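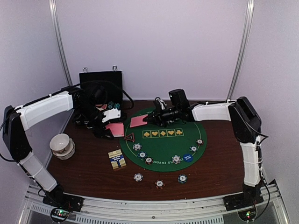 Cards and chips out on a round green mat.

Caring for a Wood Tabletop That Gets Used Every Day

A table that hosts supper, homework and a card game in the same evening picks up marks quickly. Most of them can be kept off with a few habits.

Daily wipe
Use a cloth wrung out in warm water with a drop of dish soap. Go with the grain. Dry straight away with a second cloth. Skip spray polishes with silicone, as they leave a film that gets in the way of any later refinishing.

White rings
Lay a clean cotton cloth over the ring and pass a warm iron over it for a few seconds at a time, no steam. Check often. If the ring is still there after four or five passes, rub in a little petroleum jelly, leave it overnight and wipe it off in the morning.

Candle wax
Hold a bag of ice on it until it hardens, then lift it with an old plastic card. Don't use a knife.

Felt and game mats
Shake mats outdoors before putting them down. Grit underneath scratches more than the game does. Check that a rubber backing is safe for your finish, and don't leave it in place all month. Roll felt for storage. Folds stay in it for good.

Sticky playing cards
Wipe plastic-coated cards with a barely damp cloth and let them dry flat for 40 minutes. Paper cards should only be wiped dry.

Chair and cup bases
Stick-on felt pads come in sheets of 16 at the hardware store in Usbridge. Replace them in December, before company comes.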